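To: cell-maintenance list
From: Roswitha Schnyder
Date: May 2020
Subject: Re: Finger change on the Ovden arm

Timo Kuhlmann wrote:
> We fitted the replacement fingers to the Ovden arm this morning and
> ran 20 open and close cycles without a fault. Before I hand the cell
> back, could you confirm whether the wrist camera has to be set up
> again, and whether the floor mat may stay where it is? Ksawery would
> like to start the boot sorting program as soon as possible.

Dear Timo,

Thank you for your report. The camera must be checked after every finger change, even where the camera itself has not been touched. Please complete the check before the cell is released to Ksawery Tokarz and enter the result in the Lillent log under your own name.

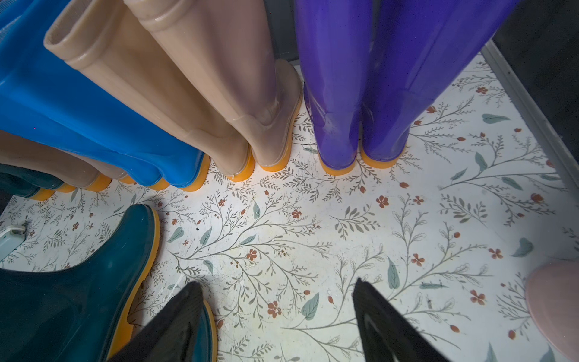

The check is made with the arm at its lower viewing position and the gripper fully open. Both fingertips should come into view from the bottom, with clear floor between them. The black fingers are easy to pick out against the white mat, and the flowered pattern has caused no difficulty at this centre, so the mat may remain. The smudges on it should be wiped off with a damp cloth, and anything small lying on the floor, such as the white object at the far left, should be picked up before the program is started. Boots may be left standing or on their sides, but please move the large teal one at the lower left further back before the fingers are closed for the first time.

If either fingertip is out of view, loosen the camera bracket, correct the angle and repeat the check. The bracket screws are to be tightened by hand with the short key kept in the Pfeiffer cabinet. Power tools are not to be used on the wrist.

The fingers are next due for inspection after 100 hours of running, or in September, whichever comes first. Anikó Dobos holds the spare set and should be given 5 working days' notice.

Regards,
Roswitha Schnyder
Equipment Coordinator, Bunine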